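How to Descale a Kettle Without Starting a Feud

If your tea has developed a crunch, it is time. Hard water leaves a chalky crust on the inside of a kettle, and the crust doesn't leave when asked politely. I have owned 4 kettles since moving to Dullow, where the tap water is practically gravel, and the first three died of neglect. Mine.

You need white vinegar, water, and an hour in which no one in the house wants a hot drink. The last item is the hardest to find. I go for 8 in the morning, after the coffee people have left and before the tea people are up.

Fill the kettle halfway with equal parts vinegar and water. Bring it to a boil, switch it off, unplug it, and go do something else. Open a window first. The smell is that of a pickle with a grudge.
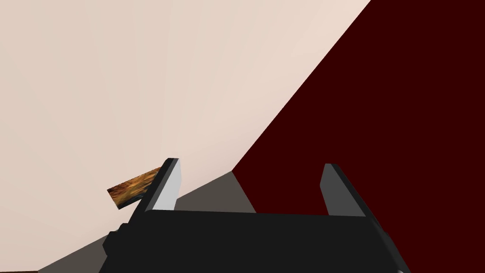 After an hour, pour it all down the sink and look inside. Any flakes still hanging on will usually come away with a soft sponge once the kettle has cooled. Skip the steel wool. I used it on my second kettle, a Brornamier, and the inside looked as if a cat had been living there.

Rinse, fill with plain water, boil, and dump. Do that twice. If you still smell vinegar, do it again, or serve the next pot to someone you owe a visit.

Repeat every month or so. I put it on the calendar for February and then ignored it until June, so pick a system that suits your character.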